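Kisden Tableware Pattern Register: Data Card

Summary

The Kisden Tableware Pattern Register is a structured listing of decorated ceramic tableware held in the study collection at Kisden. It records shape, body, glaze, decoration, maker's mark and condition for each piece, together with the source of every attribution. The register is intended for collectors, museum staff, dealers and researchers who need to compare patterns across makers. It is issued as plain tables with a separate folder of notes. 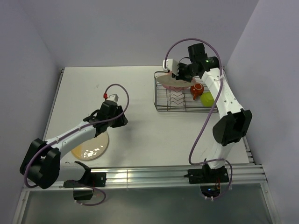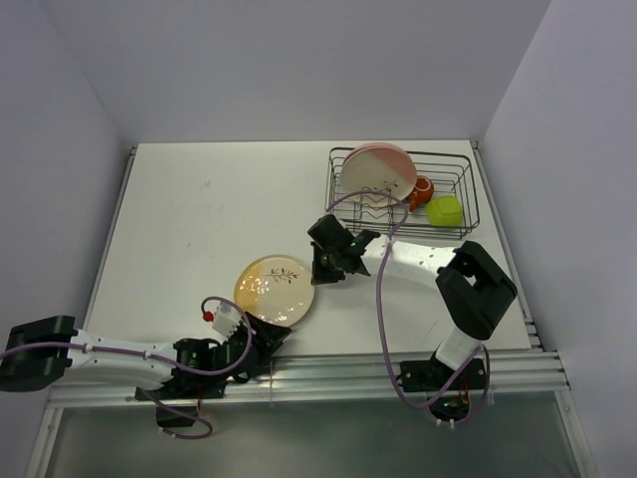 The current release is version 3. It replaces all earlier versions, which should no longer be cited. Users who hold a copy of version 2 should note that the identifiers for undecorated wares have changed and that a lookup table is supplied for conversion.

Contents of the release

pieces.csv: one row per piece, 400 rows in total
patterns.csv: one row per named or numbered pattern
marks.csv: transcriptions of printed, painted and impressed marks
sources.csv: catalogs, price lists and letters used as evidence
lookup_v2_v3.csv: old and new identifiers
notes/: longer comments on disputed attributions
LICENSE.txt
CHANGES.txt

All tables are encoded in UTF-8 and use a comma as the separator. Text fields that contain a comma are enclosed in double quotation marks. Empty cells mean that no information was recorded. The value "none" means that the feature was looked for and was absent. These two cases must be kept apart in any analysis.

Coverage

The register covers wares attributed to the Asetti and Bendari potteries and to the decorating shop operated under the name Barbu. Barbu bought plain blanks from both potteries and applied its own decoration, so a single piece may carry two marks. In such cases the field maker refers to the firm that produced the body and the field decorator refers to the firm that applied the pattern.

Plates, bowls, saucers, cups, jugs and serving dishes are included. Tiles, figures and sanitary wares are excluded. Lids are entered as separate pieces when they no longer match the vessel with which they arrived.

Main fields

piece_id: permanent identifier, never reused
shape: term from the controlled list of 36 shapes
body: earthenware, stoneware or porcelain
maker: firm that produced the body
decorator: firm that applied the decoration, if different
pattern_id: link to patterns.csv
technique: hand-painted, transfer-printed, stenciled, sponged or mixed
ground_color: main color of the glazed surface
rim: plain, lined, molded or gilded
diameter_mm: greatest width, measured across the rim
condition: term from the condition scale
attribution_level: A, B or C
source_id: link to sources.csv

Color terms

Color is recorded by eye under daylight lamps, using a list of 13 base terms. Where a surface shows two distinct colors, the larger area is entered under ground_color and the other under second_color. The register does not attempt to decide whether a change of color was planned by the decorator or arose in the kiln. Comments on this point, where a cataloger wished to make one, appear in the notes folder.

Color terms should not be used as a substitute for instrument readings. Catalogers were found to differ most often on the boundary between cream and ivory, and these two terms were merged in version 3 under cream.

Attribution levels

Level A is assigned when a piece carries a legible mark that agrees with a dated catalog or price list. Level B is assigned when the mark is missing or incomplete but the pattern and shape both appear in a documented source. Level C is assigned on grounds of style alone. Level C attributions are opinions. They should be described as such in any publication that relies on them.

Known limitations

The study collection was formed largely through gifts from households and is not a balanced sample of what the potteries sold. Dinner plates are over-represented, and cups are under-represented owing to breakage. Export wares are almost absent. The Bendari price lists survive only in part, and patterns introduced in the firm's early years may therefore be missing from patterns.csv.

Pattern names are taken from trade documents where these exist. Names used by collectors are given in the field alt_name and have no official standing. Several collectors' names have been applied to more than one pattern, and users are advised to search by pattern_id.

Restored areas were identified under ultraviolet light for pieces acquired after the laboratory was fitted out. Earlier acquisitions were checked by hand only. The field uv_checked records which method applies.

Corrections and updates

Proposed corrections should state the piece_id, the field concerned, the suggested value and the evidence for it. Submissions based on a marked piece in private hands should include a full transcription of the mark and the measured diameter. Corrections are reviewed each March, and accepted changes are entered in CHANGES.txt with the next release.

Terms of use

The tables may be copied, adapted and redistributed with credit to the Kisden Tableware Pattern Register and a statement of the version used. Transcriptions of trade documents may be quoted freely. The register may not be cited as a certificate of authenticity or as a statement of market value.

Suggested citation

Kisden Tableware Pattern Register, version 3. Study Collection, Kisden.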